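The Drawer Where the Pens Go to Die

On sorting markers into small plastic bins, and what it does to a household

In my flat in Lullstead the pens lived for nine years in one kitchen drawer, together with the batteries, the string and the guarantee for a kettle which we do not own any more. When somebody needed a pen, this person opened the drawer, took the first one, tried it on an envelope, found it dry, and put it back. I did this too. I knew it was foolish and I continued to do it.

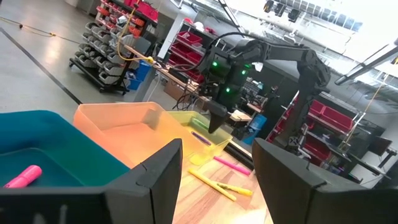 The change came when I moved my work to the big table and had to take the pens with me. I write and I also draw patterns for children's clothes, so for me markers are tools and I need the colours near my hand. A drawer does not travel. I bought small plastic bins, the open kind without a lid, and I began to read how other people arrange theirs. There is more written on this subject than I had expected. I read it all with pleasure.

The first question is always whether to sort by colour or by kind. People who love order choose colour. It looks beautiful on the first evening, and a coloured bin seems to ask for it: the yellow pens in the yellow bin, the orange pens in the orange one. I tried this for a month. The trouble is that the pens in a house do not come in equal numbers. I owned a great many yellow markers, because yellow is what one buys for underlining, and I did not own one orange marker. So one bin was overfull and its neighbour had nothing to do. Also, where do you put pink? I had no pink bin, and the pink pens wandered over the table as guests who were not given a chair.

Sorting by kind is less pretty but it lasts longer. Thick markers together, thin markers together, the ones for cloth apart from the ones for paper. The last point is important in my trade. A marker for cloth on a paper pattern is only a waste, but a marker for paper on a child's white collar is a small tragedy, and I have had two of them.

There is a third way, which I learned from a stationery shop in Amcombe where I go when I visit the coast. They keep by the till a tray of test pens for the customers, and these are sorted by when they were last tested. Fresh ones on the left, doubtful ones in the middle, and on the right those that will be thrown away at closing time. I liked this so much that I took it home. My bins stand now in a row and the one nearest to me is for the markers I trust. The middle one is for those on trial, and it is often empty, for I am not patient with weak pens. The far one is for the colours that I need seldom but do not want to lose.

Low or high?

I advise to think about the height of the walls before you think about anything else. Many pen holders are tall, like a cup, and the pens stand in them. This saves space, and for pencils it is very good. For markers I prefer them lying. Several makers of two-ended markers ask that they are stored flat, so that the ink stays equal at both ends, and in a low bin you see the whole pen and not only its cap. In a cup I must pull out five before I find the green.

The wall should still be high enough that a pen cannot roll out when the table is knocked. It should be smooth inside, because ink gets on everything and you will want to wipe it. A bin which you can see through has one more advantage: you notice from the side that something is still lying in it. A dark one hides its contents until you bend over it. I keep one of each sort, and it is always in the dark one that I find the marker I bought again last week.

The bins I use were made by Plernier and were sold for the inside of kitchen drawers, not for desks. They cost less than the ones from the office department, and I see no difference except the word on the label. A friend swears by the felt trays from Hwang, which are quiet and handsome. I had one. After a summer of uncapped pens it looked like a map of many rivers.

The matter of the loose ones

Every system must have an answer for the pens that are in use. While I work there are always two or three lying directly on the wood, and for a long time this made me feel that I was untidy. I have stopped feeling it. A pen that you will pick up again in a minute does not need to go home between. What matters is the end of the day. I give myself the time that the kettle takes to boil, I put the caps on, I listen for the click, and each pen goes into its bin. If I leave it until the morning, it becomes a job, and I am not good with jobs in the morning.

Round pens roll, of course. My table leans a little towards the window, and I have met my yellow markers on the floor more often than any other colour, perhaps only because I have so many. I lay them now across the grain of the wood. I cannot prove that it helps.

How many is enough

Last July I emptied everything onto the table, also the drawer, the school bags and the pockets of the winter coats, and I counted. We had 65 markers. Of these a little more than half would write. I do not think this is unusual for a family, and I had believed myself to be careful. The dry ones went away in one bag. I kept the caps of the best kind, because a cap is the first thing to be lost, and a good marker without a cap has perhaps one night to live.

Since then I buy one when one is finished, in the same colour, and I carry the old one to the shop so that I do not buy by memory. The drawer in the kitchen has the batteries and the string. The kettle guarantee is still there too, I should look at this.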